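Folding thick track pants so they stay folded in a shallow drawer?

Posted in Laundry and Wardrobe, Wolside Neighbours Help

Good evening to all. I have a question about folding, and I hope it is not too simple for this forum. I do my folding on the bed because we have no table that is large enough, and the brown track pants are the garment which defeats me every week.
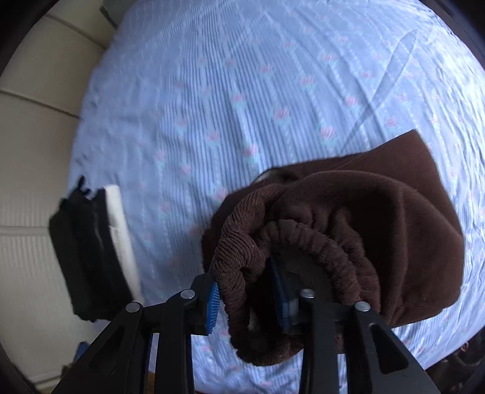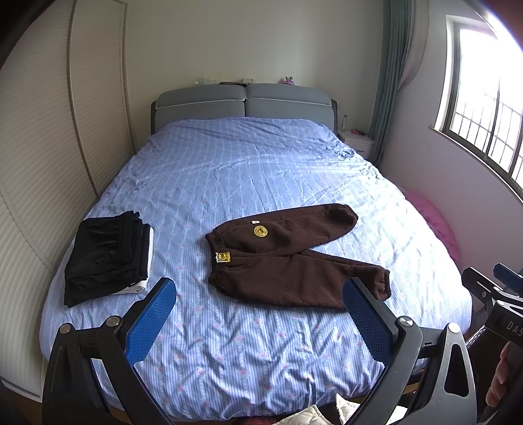 Elínborg Vigfúsdóttir

The pants are of a thick, soft material, with elastic in the waist and also elastic at both ankles. Jeans I can fold without any problem, also pyjamas. But these have a waist that is pulled together and legs that are pulled together at the bottom, so no edge is straight and I do not know where I should begin. When I fold one leg over the other, the waist makes a lump. When I fold this in half again, the lump becomes two lumps and the whole parcel opens itself slowly, like bread dough that is rising.

My chest of drawers is a Norðdahl, the low model, and each drawer is 14 cm deep on the inside. I would like the pants to stand on their edge beside the other clothes, because then I see everything when I open the drawer. At present they lie flat on top of the others and the drawer catches on them. I have already tried to roll them. The roll is too fat, and it unrolls when I take out the thing beside it.

There is a second small matter. One leg has a round yellow patch on it. It is the favourite part of the garment for my son (he is tall for his age and the pants are a present from his aunt, so he will wear them until they fall apart). I do not want to make a hard crease through the patch, as I am afraid that it will crack or lift at the side. Is this a real danger, or do I worry too much?

And a third matter, if I am allowed three. The fabric collects small pale bits of lint. Should I remove these before folding or after? I have a sticky roller, but I use many sheets of it and it is a waste.

I am not looking for a product to buy, if possible. Thank you in advance to everyone who takes the time.

3 replies

kettle_and_pegs

Hi Elínborg, just roll them tighter. Or hang them up. I hang all my trackies on hooks behind the door and haven't folded a pair in years.

Marguerite T.

Hello Elínborg,

I had the same fight with my husband's fleece pants and the method below is what I came to in the end. English is my second language as well, so please ask if a step is not clear.

First, lay the pants flat with the front up. Pull the waist gently sideways with both hands and let it go again, two or three times. The elastic then relaxes in an even way and you have small gathers all along it, where before you had one big bunch. Do the same at each ankle. Smooth the legs from the waist down with the flat hand, so that the air goes out. With thick material the air is half of the problem, in my opinion.

Now look where the patch is. You want it to be on the outside of the finished parcel, on a flat part. So you fold the other leg behind the patch leg, and not in front of it. The crotch will stick out as a small triangle. Fold this triangle inward, so you have one long rectangle. If you skip the triangle the parcel will never stand, this I can promise you.

After this, take the ankle end and bring it up toward the waist, but stop about a hand's width before the elastic. This is the step that removes your lump, because the ankle elastic and the waist elastic do not lie on top of each other any more. You will have a thick part and a thin part, and the thin part is only the waist.

Then fold from the bottom in thirds toward the waist, and tuck the folded part into the waist opening. The elastic holds it like a pocket. It does not open itself, even if a child throws it. Before you tuck, turn the parcel over once and check that the patch does not sit on a fold. If it does, make the first fold a little shorter or a little longer and try again. With a patch high on the leg I usually need to move the fold by two fingers only.

For the drawer, measure the finished parcel against the 14 cm before you put it away. My first ones were too tall and caught at the top. If yours is too tall, fold the long rectangle in quarters in place of the thirds. It becomes shorter and fatter, and in a low drawer this is what you want. I keep 6 pairs side by side like this, all on edge, and when I take one out the others lean a bit but they do not fall down. If your row is not full, an empty shoebox at the end will hold it, no need to purchase dividers.

About the patch: it depends how it is attached. A sewn patch will not be hurt by a soft fold, only it may look a little bent for the first hour. A patch that is ironed on is more delicate, and there I would avoid a crease completely. Feel with your nail along the border. If there is no thread, treat it as ironed on. Wash inside out, cool water, and do not put it in the dryer on hot.

For the lint I would do it before folding, while the pants lie flat, and I do not use the sticky roller. Put on a rubber dish glove, make it a little bit damp, and stroke in one direction from waist to ankle. The lint comes together in small worms that you can pick off. It takes four minutes perhaps for both sides. It is also worth it to wash them apart from towels, as towels are usually the guilty ones.

One more remark, about the bed. I fold on the bed too, and a soft surface makes thick things more difficult since you press and the mattress goes down. I put a large cutting board or a tray under the garment for the last folds – the smoothing can be on the bed, but the folding into thirds is easier on something hard. And pull your bedspread smooth first, otherwise its wrinkles come through.

Good luck with it!

Dunc from Fodeseo Road

Agree with the waistband tuck, it's how I was taught to do footy shorts and it works on just about anything with elastic. I'd only add that you need the drawstring (if there is one) inside the waist before you start, otherwise it hangs out and catches in the runner. Ask me how I know.

Not sure about the damp glove on fleece though. On mine it just pushed the lint deeper. I use a dry one, or an old pair of stockings bunched up in my hand. Could be a different fabric from yours.

Elínborg Vigfúsdóttir

Many thanks to all three of you. I have tried the method of Marguerite tonight, with a tray from the kitchen under the pants. The first attempt was crooked because I forgot the triangle. The second attempt stood by itself in the drawer, and the drawer closes!

The thirds were a little too high for me, so I made quarters as you suggested. The patch is now at the front, flat, and my son has already noticed that he can see it when he opens the drawer. I checked the border with my nail and I believe I can feel thread, but I will be careful anyway and turn the pants inside out for the wash.

Dunc, I tried both gloves, one on each leg. The damp one was better on the outside of the fabric, and near the ankles the dry one was better, where the material is more gathered. So perhaps you are both right. I have not tested the stockings yet.

To kettle_and_pegs: we do have hooks behind the door, but they are full of coats – it was a good thought.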